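Gasard Visit Kit for Home Health Teaching

A kit for programs that send students and residents into patients' homes

Overview
Specifications
What is in the kit
Restocking
Questions from programs
Ordering

Overview

The Gasard Visit Kit was made for medical schools, nursing schools and residency programs in which the learner goes to see the patient at home. Many programs have added home visits in the last years, but the equipment often stayed the same as in the clinic. The student arrives with a backpack, the blood pressure cuff is under the lunch, and the first ten minutes of the visit are lost with searching.

We are a small company, Firnov, and we have only a few products. The Visit Kit is the one we began with. It was developed together with Ursina Kofler, a nurse educator who accompanied home visits in a mountain district for many years, and it was revised after two teaching years of use at the Coutinho Community Health Program. Most of the changes came from the students. They asked for fewer things, and we took out the reflex hammer, the second flashlight and the printed drug guide.

The kit serves one learner, or one pair of learners who visit together. It covers a basic visit: vital signs, a review of the medicines in the home, a short look at safety in the rooms, and a talk about what the patient wants to change. It is not an emergency kit and it does not replace the equipment of the supervising clinician.

Specifications

Product name: Gasard Visit Kit
Product number: 227
Users: one learner or one pair
Visits before restocking: depends on the program, see below
Language of printed cards: English, Spanish
Latex: none of the parts we supply contain latex
Batteries: included for the first use
Warranty: 2 years on the instruments, none on the consumable items

What is in the kit

Blood pressure monitor, upper arm, with a standard cuff and a large cuff. The cuffs are changed without tools. If your patients often need the small adult size, please write this in the order and we will put it in place of the standard cuff at no extra cost.

Pulse oximeter for the finger. It is a simple model with a large display. We ask teachers to remind learners that cold hands, nail polish and darker skin can all influence the reading, and that one number should not decide anything alone.

Thermometer, digital, with probe covers.

Tape measure, soft. It is used for the waist and the calf, and also for the width of a door when somebody will soon need a walker.

Medicine review sheets, in a pad. Each sheet has one line for each medicine: the name on the label, how the patient takes it in reality, who fills the prescription, and what the patient thinks it is for. The third edition of the sheet has more space in the last column, after many requests.

Home conversation cards. The cards have open questions about sleep, food, moving around, money for medicines, and people who can help. They are meant to be read before the visit and not in front of the patient. Jolene McAlister at Coutinho told us that her students keep them in the car, and this is a good place for them.

Disposable gloves, hand sanitizer, surface wipes and a roll of small waste bags.

Floor pad, washable. It goes under your things when there is no free chair or table. Never put the kit on the bed or on the kitchen counter without asking.
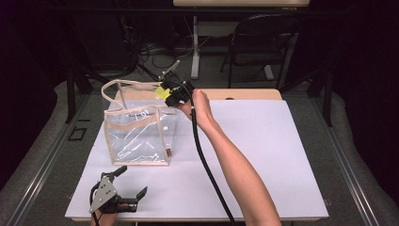
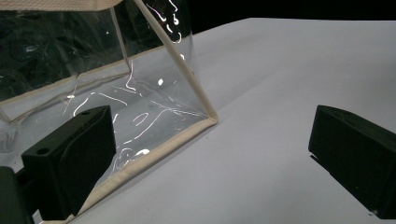 Restocking

The consumable items are sold in one refill pack. It contains gloves in the size you choose, probe covers, wipes, waste bags and one new pad of medicine review sheets. You can also order each item separately, but the pack is cheaper when you need more than two of them.

How fast a kit becomes empty is very different between programs. A program with one visit per month will perhaps need one refill in a semester. A residency clinic with visits every week will need more, and there it is better to name one person who checks all kits at the same time. At Coutinho this is done in October and again before the spring block.

Please look at these points at each check:

Expiration date on the sanitizer and wipes
Batteries in the monitor and the oximeter
Closures on both cuffs, which collect hair and dust and then do not hold well
Number of sheets left in the pad
Floor pad washed and completely dry before it is packed again

The instruments can be wiped with the usual hospital wipes. Do not put the monitor under running water. The cuffs can be washed by hand with mild soap when you have removed the inner bladder, and they need one night to dry. We do not recommend the dryer, even on the low setting.

For the accuracy of the monitor, we advise a comparison with a calibrated device once in the year. Many teaching hospitals have a department that does it. If you have no such department, send us the monitor and we will check it. We return it usually within 3 weeks, and on request we lend you another one during this time.

Questions from programs

Can we use the kit for teaching in the classroom?

Yes. Several teachers begin with one kit on the table and let the learners plan a visit with it. For larger groups we offer the Classroom Set, which has the cards and sheets for a full group but only 2 sets of instruments. The sheets are identical, so the learners meet the same form again in the real home.

Can we print our own sheets?

You can. When you order a kit we send you the file, and you may change the text for your own program. We only ask that you do not sell it. Etornam Amegashie, who leads a family medicine clerkship, added a line for herbal and traditional remedies, and we liked this so much that it is now in our own version too.

Is there an electronic version of the medicine review?

There is a form in Cerkeneo, the visit planning software which some of our customers use. It has the same columns. It works without internet in the home and sends the data later. Cerkeneo is a separate product with a separate price, and the kit does not need it. Please ask your own institution about the rules for patient data before you begin with any electronic form.

Do you supply a scale?

Not in the standard kit. A scale is heavy, and on a carpet it is often not correct. If your learners follow patients with heart failure, it is usually more useful to check that the patient has a scale at home and knows when to call. We can supply a flat scale as an addition.

Why are there no items for taking blood?

The rules are different from state to state, and also between schools. We decided to leave this to the program. There is enough space for a small box of your own supplies.

What should a student do when the patient's reading is very high or very low?

Each kit has a blank card for this. The program writes on it its own limits and the telephone number of the supervising clinician. We do not print limits ourselves. Please fill in the card before the kit goes out for the first time. A student should not need to look for the number in an old e-mail.

From a program that uses the kit

"We changed to the Gasard kits when our second-year students began with their long-term patients. What I noticed first was the medicine sheet. Before, they copied the list from the record and said it was complete. Now they sit down with the patient and look at what is really in the kitchen. Two of our pairs found the same blood pressure tablet under two names. I would like a stronger floor pad, and I have told this to Firnov."
Aroha Hollis, clerkship coordinator

The floor pad has a thicker backing in the present version. If you have the older one, you can order the new pad alone.

Ordering

Kits are packed after the order comes in, so please plan some time before the start of your semester. Late summer is the busiest period for us. For orders with several sites we can send the kits directly to each site and the invoice to one address.

With your order, please give us:

Number of kits
Cuff sizes
Glove size or sizes
Language of the cards
Delivery address and a telephone number for the delivery
Purchase order number, if your institution works with one

Unused kits can be returned in the first month after delivery. Opened consumable items cannot be taken back. If an instrument does not work when it arrives, you do not have to send it back before you receive the new one.

Your contact for schools and residency programs is Rochelle Sutcliffe. She answers questions about orders, refills and the Classroom Set, and she can send you one kit to look at before you decide. Our telephone is open from 8:30 a.m. to 4 p.m.

Related products

Visit Kit refill pack
Classroom Set
Small adult cuff
Flat scale
Floor pad, new version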